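Small-Crew Prop and Craft Table Tips: What Works and What Only Sounds Good

Every film forum has a thread of workshop tricks that will supposedly save your short. I have tried most of them on productions with no money, and I would put fewer than half in my kit again. What follows is for home workshops and very small crews. If you have an art department, ask them.

Covering the work table

Kraft paper is the one tip I won't argue with. It's cheap, it doesn't slide much, and you can write on it. Skip the coated stuff Wullunex sells as "studio sheeting." We paid extra for it on a shoot in Clenton and paint skated right across it onto the floor.

Pull the paper tight before you tape down the corners. It will still wrinkle by lunch. Live with it.

Taping a grid

The claim is that a taped grid keeps your props in order. It does if people put things back in their squares, and in my experience they do that until the first rush. I still lay one out for tabletop inserts, where you need to reset an object between takes. Use painter's tape. Gaffer tape rips the paper when you lift it. 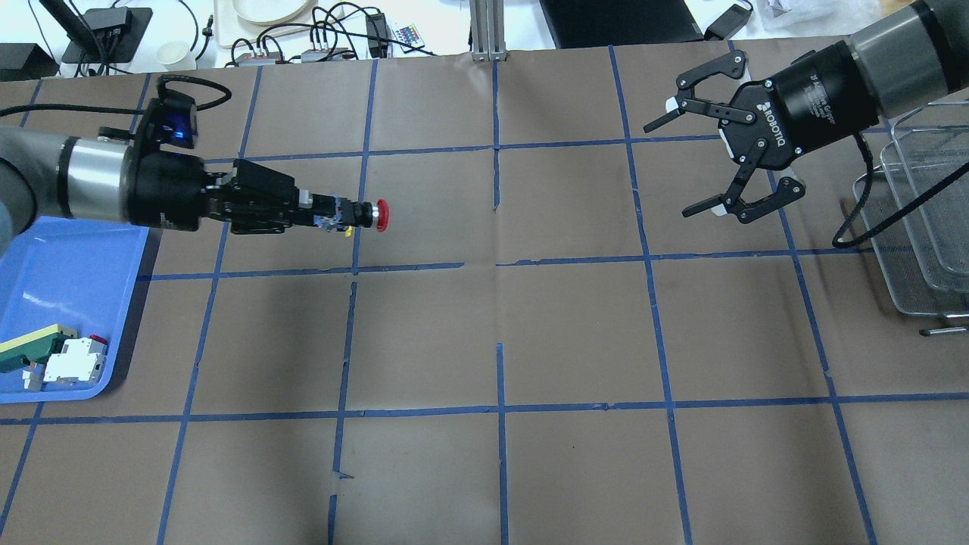 Blue painter's tape on brown paper. Wavy lines are fine for resetting props.

Don't waste a morning with a yardstick. Nobody watching the film will ever see the grid. Do press the ends down with a thumbnail, and replace any strip that starts to curl before a sleeve catches it.

Aging paper with tea

Works, with limits. Four tea bags in a baking dish gives a believable old letter. Coffee smells for weeks and comes out too orange under warm light. Ignore anyone who tells you to bake the pages in the oven for an hour. Mine went brittle and one snapped during the take. Hang them on a line overnight. And print your text with a laser printer, or the ink will run.

Fake frost

Epsom salt and flat beer brushed on glass is the old recipe. It looks good for a close shot. It also gets on everything, and the room stinks. I tried Maltis spray frost as the cleaner choice and found it patchy, with a sheen that caught every lamp we had. Go with the salt, and use hot water in place of the beer.

Sandbags from old jeans

A popular one, and I don't trust it. The seams on worn denim are the weak spot, and a leg full of sand is heavier than it looks. Ours split on the second day. Buy real bags. A used set of 6 cost me less than the carpet cleaning did.
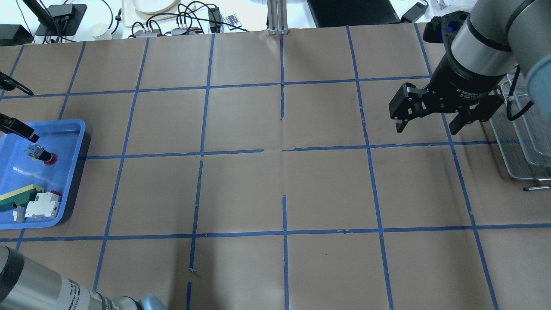
Storing tape

You will read that tape belongs in the freezer. I kept two rolls in mine from January on and could not tell them from the ones in the drawer. What kills tape is dust on the edges and heat in a parked car. Put each roll in a zip bag and lay it flat. The Sikora tape caddy holds 7 rolls and is handy, though a length of broomstick through a milk crate does the same work.

Labeling bins

Skip the label maker. Masking tape and a fat marker can be read from across a dark garage. Write the scene number first and the object second, and peel the old label off before you stick on the new one.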